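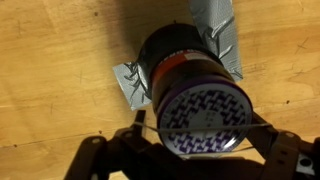
3.2 Holding small containers still on a wooden surface

Anyone who has tried to unscrew a lid with one hand will know that the lid is only half of the trouble. The other half is the container, which would much rather turn along with it. When we began this work we had given plenty of thought to lids and hardly any to what goes on underneath them, and it was Anjana Fakir who pointed out, over a long lunch in November, that a good deal of what we had been calling "opening effort" was really the effort of keeping the thing from wandering off across the board. We are grateful to her, even though it meant going back over the better part of a month's notes!

The present section therefore deals with fastening. We wanted a method that a person could set up at home, on a kitchen worktop or a workshop bench, without clamps or drilling, and that could be undone again afterward without much fuss. Participants in the first round suggested rubber mats, damp cloths, modeling clay and, in one case, a boot (which worked rather well, but only for tall jars). Duct tape came up again and again, and it soon became our favorite too. It is easy to find, it tears by hand, and most people already have firm opinions about how it ought to be used.

The arrangement we settled on for small cylindrical containers uses two strips of gray tape running off in different directions, as in Figure 4. One strip lies flat on the wood for a good part of its length, and the other passes across the body of the container. We asked people to press the flat part down first, working outward with the thumb, and to leave the curved part until the end. Creases are bound to form where flat tape meets a round body, and we spent more time than we like to admit trying to smooth them away before Dinesh Sikder persuaded us to leave them alone.

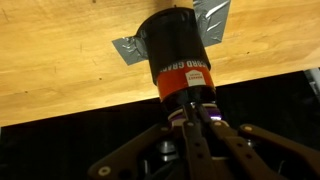 Figure 4. Black canister with a red-orange label band, held to a wooden surface by two strips of gray duct tape.

The condition of the board matters as well, and we would encourage anyone repeating the work to write it down. Dust is the great enemy of tape, and a board that looks perfectly clean may still leave a fine powder on the fingertips. In the main round each board was wiped with a dry cloth and left to stand for 60 minutes before any tape was laid. Small scuffs and scratches were left as they were, in keeping with the everyday surfaces we had in mind.

The main round had 11 participants, each of whom fastened and released a container four times, choosing their own strip lengths. Most began with strips that were too short and made them longer on the second attempt. Kornél Mészáros, who went through the written comments with great patience, noted how often people mentioned the pull of the tape on the wood at removal, a matter we had left off the questionnaire altogether. Peeling slowly and low to the board was the method most of them came to prefer, and we have since adopted it ourselves. The comments are discussed further in Section 3.3, together with the results for square tins.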